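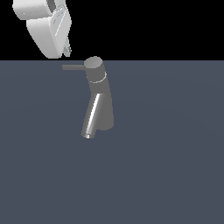
Support > Cinema playback > Closed tickets > Subtitles missing in reel two

Tue 17 April – logged by the projection desk, Mesgate
2 min read

Problem: English subtitles on Jastunden vanish partway through the film. Sound and picture carry on as normal. The first half hour plays correctly, subtitles included, then nothing until the end credits. Reported after the matinee, when several people asked for their money back.

Setup: feature supplied by Lungu on a hard drive, loaded to the server for screen 2. Trailers and adverts come from the usual Jidia feed. No changes to the projector since October.

Tried so far:

Restarted the server and played the film again from the start. Same result. Subtitles stop at the change into the second reel.

Swapped the playlist for a bare one with no adverts or trailers. No difference.

Checked the file after loading. The server says it is complete and passes it, so a bad copy looked unlikely. Loaded it again from the drive anyway, which took most of the morning. Same result.

Played last week's subtitled film on the same screen. Subtitles fine throughout, so the projector's subtitle setting is not at fault.

Reply from Lungu: the drive holds two versions. The first was made for festival screenings, where the later subtitles were shown from a separate machine below the screen. The second is the general release version with all subtitles included. The titles differ only in the last few letters and our server cuts long titles short in the list. We had picked the festival one.

Fix: deleted the festival version, loaded the release version and rebuilt the playlist. Checked the first 30 minutes, then skipped to each reel change. Subtitles present every time. The long speech in German near the end is also subtitled now.

Still open: the lights cue was tied to the old version and has to be set again by hand before the evening show – house lights to half at the first credit, full at the end.

Status: closed, apart from the lights cue. Refunds passed to the box office.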